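3.2 Outdoor trials

The student teams at Tirnthorpe moved from the sports hall to open ground in February. Each of the 11 teams was allotted three runs with the Nindard platform, and all runs were logged under the same settings.
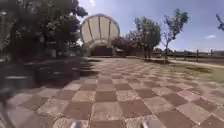 Figure 3. View from the robot during an outdoor run, with the shell-shaped canopy ahead. Source: Demness student robotics project.

Two-tone paving of the kind shown in Figure 3 proved a demanding surface for the teams' path-finding code. Shadow edges falling across the tiles were often marked as kerbs — a fault that had not arisen indoors. Teams were then given 14 days to revise their code before the second round.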